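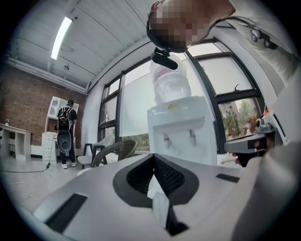 Re: [slow-travel] Nunis in December – worth it or not?

Idun Nordin wrote:
> Hello all, my sister and I are thinking of a few nights in Nunis
> in December, going by train and then the bus up from Ternico.
> The guidebook gives it half a page and most of that is the church.
> Is there enough to do if the weather is bad? Does anything stay
> open out of season? And is the guesthouse at Dement still going,
> or should we be looking in the village? We don't ski, we do like
> walking, and my sister won't do steep drops on one side.
> Idun

Hi Idun,

Yes, go! I've been twice now, both times in winter, and I'd happily get on that bus again tomorrow. I'll try to answer your questions in order but I do wander, so bear with me.

Bad weather first. We had two days of solid sleet on our first trip and I was ready to sulk, but we ended up having a lovely time. The little museum behind the church opens in the afternoons (ring the bell and wait, they do come) and it's mostly farm tools and old photographs of people standing very straight next to cows. I could have stayed for hours. My husband managed forty minutes and then went off to find cake. The church itself is worth going into even if you're tired of churches by then. Go when it's getting dark, as they put the lights on at the painted end and it looks twice as good as it does at noon.

What stays open: the bakery, the small supermarket, the pharmacy on some days, and one of the restaurants. The one you want is Vávra, down the lane past the fountain. It doesn't look like much from outside and the menu is short, but they do a barley soup I still think about, and dumplings with smoked cheese that come in a dish too hot to touch. Book, even out of season. We walked in at half past seven without booking and got the table by the door, and I ate my pudding in my coat. The other place, on the square, was shut for the whole of December both times, whatever it says on the sign.

The guesthouse at Dement is still going as far as I know, or it was last winter. It's a nice old house and the breakfasts are enormous, but think hard about how you'll get up and down. Dement is 3 kilometres above the village and the road isn't lit. They'll fetch you from the bus if you ask when you book, but after that you're on foot or begging lifts, and after a big supper at Vávra I wouldn't fancy it. We did two nights up there and then moved down into Nunis, and I thought that was about right. You get the quiet and the stars, and then you get a bakery across the street. Bring cash for Dement, by the way – they didn't take cards when we were there and the nearest machine is back in the village.

Now the bus. The timetable changes at the start of the winter season and the one on the board in Ternico was the old one when we came through, so ask at the ticket window. The journey takes some 60 minutes, longer if there's snow, and it goes from the far side of the station, past the bicycle racks. Sit on the right going up. (Your sister might prefer the left. There's one stretch of bends where the right-hand seats look straight down at the river, and I loved it, but you know her and I don't.) The last one up leaves earlier than you'd expect, just after five, and if you miss it a taxi is painful. We were quoted 200 euros by the first driver and laughed, and then found out he wasn't joking. If your train gets in late, stay the night in Ternico and go up in the morning. There are a couple of plain hotels by the station and the market hall is good for a picnic lunch.

Walks with no drops: the river path from Nunis to the sawmill is flat the whole way, takes about an hour each way, and gets gritted as far as the second bridge. After that you want something on your boots. We bought those pull-on spikes in the hardware shop and have used them at home ever since. The other one is the loop through the woods behind the cemetery, which climbs a bit but has trees on both sides all the way round. I'd skip the chapel path. It's the one in all the brochures and there's a narrow bit with a handrail that your sister would hate, and I didn't much care for it myself.

Regula Marti posted something to the list a while back about the candle evening, when the villagers walk down from the upper farms with lanterns. I can't find her message now and I don't know whether it's every year. Regula, if you're reading, was that early in the month or nearer Christmas? I'd plan the whole trip round it if I were you, Idun, as we missed it both times and I'm still cross.

How many nights were you thinking of? Three would be a bit of a rush with the travel. Five would be lovely.

Oh, and pack slippers. Every place we stayed had stone floors.

Best wishes to you both,
Maureen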